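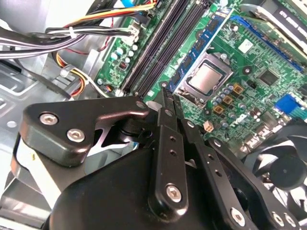

Ticket: Desktop shuts itself off, then won't start
Opened by: Ross Morrison
Status: open
January 10, 2018

Hi all, me again with the old Dell from the Gudodum front office. I said I'd keep notes in here as I go, so this is going to be a long one (sorry, I type fast and edit slow).

The original complaint was that it would boot fine, run for 19 minutes or so and then just go black. No blue screen, no warning, just off. By last week it had stopped getting as far as the desktop at all. Power button blinks, fan spins up like a hair dryer, then nothing.

What I tried first, in order:

Different outlet, different power cord. No change.

Unplugged everything but the monitor and keyboard. No change.

Reset the BIOS and put in a new coin battery. It got to the logo screen once and I got all excited, and then it died again.

Blew out the dust. There was SO much dust. Still no change, but I felt better about it.

After that I got into the BIOS long enough to look at the temperature page, and the CPU was sitting at 80 and climbing while it was doing absolutely nothing. I'd like to see it under 60 at idle. So off came the cooler! The old paste had gone to chalk and one of the screws holding the heatsink had barely been in there. I cleaned it all up with alcohol and coffee filters, which don't leave fuzz behind.

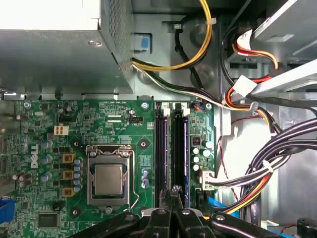
Next up was the power side, as I didn't want to blame the whole thing on dried-out paste and then look silly. I put the Ferneo tester on the supply and every light came up green, and the readings stayed put for the whole time I had it hooked up. The label says 235 watts, plenty for a machine with no graphics card. Then I spent a good while with a flashlight on the capacitors, especially the column of them next to the power chokes by the CPU socket, because swollen caps are what killed the other two machines from this same batch. I can't swear to it by eye, so if anybody has a meter that reads these things properly, I'd love to borrow it. I left the retention lever alone and haven't pulled the CPU. I'd rather not go poking around in those pins unless I have to.

Memory is the other thing on my list. I want to run it on one stick at a time, swap slots, and see if the blinking changes. My last go at it was with both in, so that proves nothing yet.

Things I still need:

Fresh thermal paste. The Pramar tube in the drawer is hard as a rock, please somebody throw it out.

A replacement screw for the cooler, or a whole cooler if Longo still has any of the old pulls.

The accounting files are safe, by the way! I copied the drive before I touched anything else, so nobody over there needs to panic.

If it still won't start with good paste and one stick, my bet is on the board, and then we should talk about whether it's worth fixing. Will post again once the paste gets here.

Ross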